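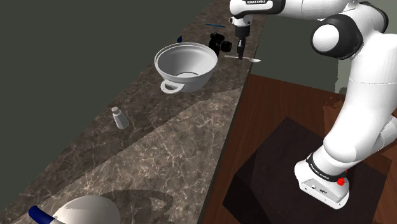 Thank you so much for all the letters and emails since the book came out in August. I read every one, though I'm slow at answering, so I've gathered the things readers ask most often and tried to answer them properly. If yours is missing, the address is at the bottom.

*Last updated 18 Oct 2026*

## What is the book about?

*The Vlček Bridges* is the story of a small family firm that built footbridges across the Vutari valley, and of the people who walked over them to school, to market and (quite often) to the pub. There's some engineering in it, but I've kept the sums to one appendix and you can skip it without missing a thing.

## Do I need to have read your first book?

Not at all! *The Road to Skodier* covers the same part of the world and a few of the same families turn up, but the two stand on their own. If you'd like to read both, I'd start with the new one, which I think is the friendlier of the pair.

## How long did it take to write?

Four years, if you count the winter I spent going down the wrong path with the railway papers. My editor, Damian Schwaiger, was very patient about that winter. He also talked me out of 45 pages on rope, and I've forgiven him, more or less.

## Who was Ema?

She's the person I'm asked about most, and I'm so glad. Ema kept the firm's accounts and wrote little remarks in the margins, on the weather and the price of eggs and which of the carpenters was sulking. I found her ledgers in a cousin's attic, wrapped in an old curtain, and the whole shape of the book changed after that. Chapter 5 is hers from beginning to end.

## Are the bridges still standing?

A few are. The upper one has been rebuilt so many times that people in the valley argue over whether it counts, and I've stayed out of it. Please do ask at the farm before crossing the lower meadow, as the path goes straight through the yard and the geese are not fond of visitors.

## Can I get a signed copy?

Yes, with pleasure. Send me a note with the name you'd like written inside (and do check the spelling, I've made some dreadful mistakes from guessing). A signed copy is £20 including postage within the UK. For anywhere else, write first and I'll find out what the post office wants.

## Will you come and speak to our group?

I'd love to, if the trains allow it. I usually talk for 45 minutes and then take questions for as long as there's tea in the pot. I bring my own slides and only need a wall to show them on.

## Is there an audiobook?

Not yet. We're still talking about who should read it, and how on earth they'll manage the place names.

## I think I've found a mistake. Shall I tell you?

Please do! The caption for the mill has already been put right for the next printing, and so has the muddle over the two brothers on the family tree. Page numbers are a great help when you write.

**Write to:** the author, care of Damian Schwaiger, at the publisher's address inside the front cover.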